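Rakena Wage Project: Your Questions

What is the Rakena Wage Project?
We track what people earn in Iltadthorpe and how that pay stacks up against rent, groceries and bus fare. It started as a spreadsheet and has grown into a survey we run every June, and we love doing it!

Who fills out the survey?
Anyone who works in town, full time or part time. This year 123 people sent in answers, and 111 of those gave us enough detail to use in the wage tables. The rest still count toward the section on working hours.

Isn't that a pretty small group?
It is, and we say so on every chart. Even so, you can learn a lot from it – the gap between the top and bottom fifth of our earners has grown for three years running, and that's well worth talking about at a town meeting.

Why do you use the median instead of the average?
One or two very big salaries can pull an average way up. The median is the pay of the person right in the middle, so it gives a better feel for an ordinary paycheck.

Do you count tips and overtime?
Yes to both. Please add them up for the whole month, even if it's a guess.

Will my boss see my answers?
No. Names are never collected, and we don't publish a number for any job held by fewer than 5 people.

Who pays for all this?
The Grunura Fund covers printing and web hosting, about $200 a year. It has no say in what we publish.

Can I use your charts?
Please do! Class projects, newsletters, letters to the council – just credit us and link to the full tables.

When do the new tables come out?
They went up on 25 September 2020, along with our notes on hours and benefits.

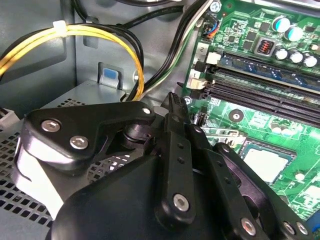 Gripper and motherboard inside a desktop computer case

Contact: Rakena Wage Project, Iltadthorpe | © 2020 | Back to top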